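Setting up the Skelleo two-arm folding kit

Posted 2 Aug 2021

The Skelleo kit from Kernero ships in two boxes. The first holds the arms, the plates and the cables. The second holds the rail frame, the board and the booth panels. These steps go from a built frame to a first fold. If your frame isn't together yet, do that with the printed sheet and come back.

You will need the hex keys from the kit, a soft tape measure, cable clips and five or more pieces of clothing you don't mind creasing. Clear a bench that can take the frame without rocking.

1. Mount the arms

Slide both mounting plates onto the rails before you tighten either one. Set them 68 cm apart, measured center to center, then tighten the bolts a little at a time, going corner to corner. The plates can creep on the rail if you do one side fully first.

Attach each arm to its plate with the power off. The arms look the same but the left one has its own address set at the factory. Check the tag on the base. If you swap them, the software will start and then stop with a joint error.

2. Route the gripper cables

Each gripper cable needs enough slack for the arm to reach the far side of the board. Move the arm by hand to its farthest point, then to its nearest, and watch the cable the whole way. Clip it only near the base. Ours tugged at the gripper connector on the first day – the clip was one link too high.

3. Run the calibration

Take everything off the board. Turn on the controller, open the Skelleo panel and choose Calibrate Both. It takes 900 seconds and you can't pause it. Keep your hands out until the panel says Ready.

4. Load the board

Lay one garment out lengthwise across the middle, under the grippers. It doesn't have to be perfectly smooth, as small wrinkles are fine. Finished pieces go in a back corner. We keep the unfolded ones in a plastic basket in the other back corner, within reach of the right arm.

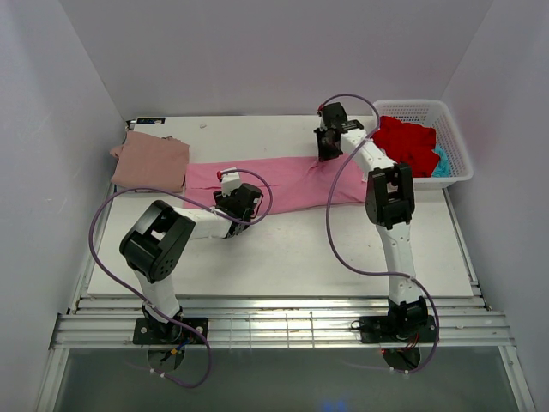

Ristevow wrote in to say that a basket at the back cost them a lot of failed picks, and that they got better results with a shallow tray, especially for small items. The kit does not include either one, so try what you have.

5. Start a fold

Choose Shirt or Flat Item and set the speed to 2. Higher speeds work on towels but tend to drag thin knits. Press Start and stay near the stop button for the first few runs. If a gripper closes on nothing, lower its grip height one step and run the same piece again.

Problems we ran into

Arm sags when powered off: normal. Support it by hand before you cut power.

Fold comes out crooked: one plate has moved. Measure the spacing again and recalibrate.

Gripper picks up two layers: slow down, and lay the garment with the hem flat.

Replacement gripper pads are sold through Stöcker. The pair we ordered in February fit without trimming – make sure you ask for the soft ones.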